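I had planned to write about February in one go, but most of it went into one room and one piece of furniture, so this is mainly about those.

The room first. I have been renting a desk by the day at Stakcombe while our kitchen is torn up, and it is a bigger place than I pictured from the listing. White walls, a high white ceiling, a mezzanine with black metal railings. There's a back room under the balcony and an arched doorway off to the right. I measured nothing, but I did ask, and the day rate is the same whether you sit upstairs or down. I sit down. The big windows are up high, so you get daylight without having the sun on your screen. 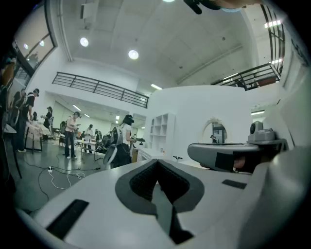

The main room at Stakcombe, tables in use and the balcony above.

It does echo. With walls that bare and a ceiling that far up, any chair that gets dragged is heard by everyone. Remo Fiore, who shares my table most mornings, thinks a couple of big rugs would fix it. I think it would take curtains too, and with windows that tall I wouldn't want to pay for them. I put up with it and take my calls outside.

The lighting is better than I expected. They use round ceiling lights along with long fluorescent tubes, and I was worried about the tubes — I get headaches under the ones at the dentist — but so far I've been fine, even at five in the afternoon.

Now the furniture. I have wanted a footstool for the front room for a long time, and I could never settle on a fabric. Everything in the stores seems to be gray or mustard. The one at Stakcombe is cream with a faint gold floral pattern, and it is a plain rectangle, which suits me because I want to put a tray on it.
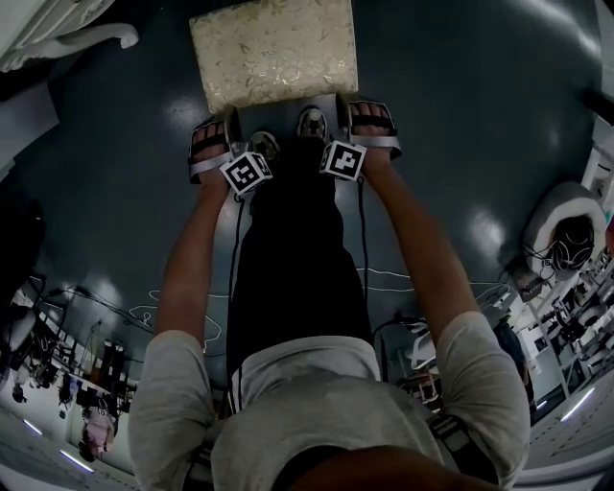 Cream is a risk in a house with a dog. Freya Penrose told me so before I'd finished my sentence, and she has reupholstered enough chairs to know. She wants me to go one shade darker and keep the gold. I looked at samples from Borbély and the next shade down is closer to oatmeal, and the pattern gets lost in it. I'm staying with cream and getting a washable cover made for winter.

The quote came to $238, cover included, and I supply the old stool from the attic as the base. Pickup is next month. I'll need to tighten one of the legs before it goes.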